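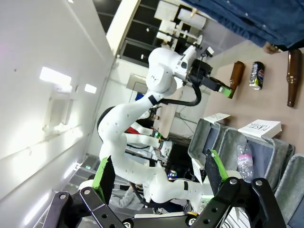
Figure 1. Sorting table with the three fabric bins in a row, PLASTIC card on the middle one. Two brown glass bottles and a Pepsi can on the tabletop.

3.2 Bins, signs and items

Sorting was done at one long table at the Stasstead site, in August, afternoons only. Layout kept deliberately plain. Three soft gray bins, same model, side by side. Earlier pilots at Urquijo used hard colored tubs (blue, green, yellow) and people sorted by color without reading anything, so color was dropped as a cue for the present study. What is left is the word and the position.

Words are BOTTLE, PLASTIC and CAN. All capitals, black marker, handwritten on white paper. We considered printed labels and decided against. Most of the shared kitchens and break rooms in the Clikow survey had handwritten signs, often on whatever paper was nearby, and we wanted the same feel. Signs were made by one person (H. Valderrama) so the lettering is fairly even, although the spacing is not – compare the letters of CAN with the other two words in Figure 2. No participant mentioned it.

The word BOTTLE needs a comment. We mean glass. A plastic water bottle is also a bottle, and this overlap is intentional: it was the most common complaint in the Clikow survey, where signs name a shape in one place and a material in the next. A participant holding a plastic bottle has two signs that are both true and has to pick one. Scoring follows material. Glass goes under BOTTLE, any plastic goes under PLASTIC, metal under CAN.

Item pool was 200 pieces, all rinsed and dried beforehand. Brown glass bottles, clear plastic bottles with and without thier labels, aluminum drink cans. No paper, no cartons, no food trays. Caps were left as found. Brands were not controlled for. Label removal was recorded as a seperate variable since an unlabeled clear bottle gives the sorter less to go on, and in the pilot these were picked up later than labeled ones.

Soft bins have one drawback. The rims fold and sag when handled, and a paper card propped on or against them moves around with it. Signs were set again before each run but not during. In Figure 1 the PLASTIC card sits on top of its bin; in Figure 2 the signs lean in front of the bins instead. Both placements were allowed and both are coded in the log. Order of words did not change between runs – BOTTLE left, PLASTIC middle, CAN right, as read from the front.

3.3 Procedure

20 participants, one at a time. Each run had a limit of 2 minutes. Items laid out loose on the tabletop, no fixed arrangement, orientation not controlled (cans and bottles may stand or lie). Instruction was read aloud from a sheet: "Put everything where it belongs." Nothing else. Questions about what counts as a bottle were answered with "whatever you think."

An item counted as sorted once let go inside a bin. Moving it to a different bin afterwards was allowed, logged as a correction. Items still on the table at the end of the limit were logged as unsorted and left out of the error rate. Bins were emptied between runs, contents checked against the log by O. Apaza.

Figure 2 has a partly sorted table. Glass in the left bin, a labeled water bottle in the middle one, nothing under CAN. A red can and a clear bottle with no label are still out on the table behind the bins. States like this one are what we code as "split": at least one bin in use, at least one bin empty, items of two materials remaining.

Agreement between the two coders on final bin was 95 percent. Disagreements were settled by going back to the bin contents sheet.

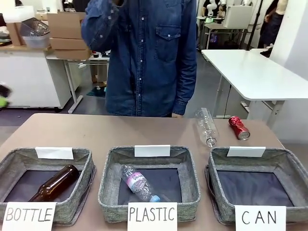

3.4 Coding of hesitations

A hesitation is any pause with an item in hand over the bins, or a move toward one bin followed by a release in another. Pauses with empty hands not counted. Reading the signs before the first pick-up not counted either, coded as "preview" and treated in Section 4. Where a participant held two items at once the pause was assigned to the item released first.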